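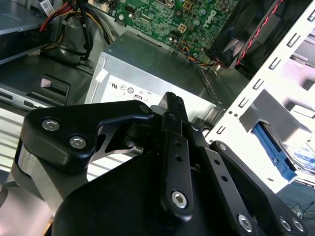 4. Setting up a district and loading the voter file

Complete this section before you assign any canvass routes. You will need a campaign administrator login for Plader and the voter file supplied by your county elections office.

4.1 Create the district

1. Sign in and open Campaign > Districts.
2. Select New District. Enter the district name exactly as it appears in the voter file, for example "Curklow" and not "Curklow Twp."
3. Choose the race type. For a primary, also choose the party. This setting controls which voters appear on walk lists and cannot be changed once a list has been printed.
4. Select Save. The district shows as Empty until a file is loaded.

Note: If your race covers more than one town, create a separate district for each and join them under Campaign > Groups. The sample campaign has Curklow and Ernon set up in this way.

4.2 Load the voter file

1. Save the file as comma-separated text. Spreadsheet formats are rejected.
2. Open the district and select Load File.
3. Match each column to a Plader field. Voter ID, last name, street address and precinct are required. Party and voting history are optional.
4. Select Check. Plader reads the first 500 rows and lists any errors.
5. Correct the errors in the source file, save it, and run Check again.
6. Select Load. Files with over 1,000 rows are placed in a queue, and the status line reads Waiting until loading starts.

Caution: Loading a second file with Replace turned on deletes all canvass responses for that district. Use Update to add new registrations – existing responses are then kept.

4.3 Confirm the count

1. Open Reports > Precinct Totals.
2. Compare each total with the figure on the county's cover sheet.
3. If a precinct is short, open the Skipped tab. Error 162 means that a voter ID appears twice. Keep the row with the later registration date and delete the other.

Note: Voters who have asked for address protection are left out of most county files. Do not add them by hand.

4.4 Lock the district

Select Lock when the totals agree. A locked district can be reopened only by an administrator, and each reopening is written to the log. Nightly updates from the Sithole address service run on locked districts only, except on Sunday.

Go to Section 5 to draw walk routes.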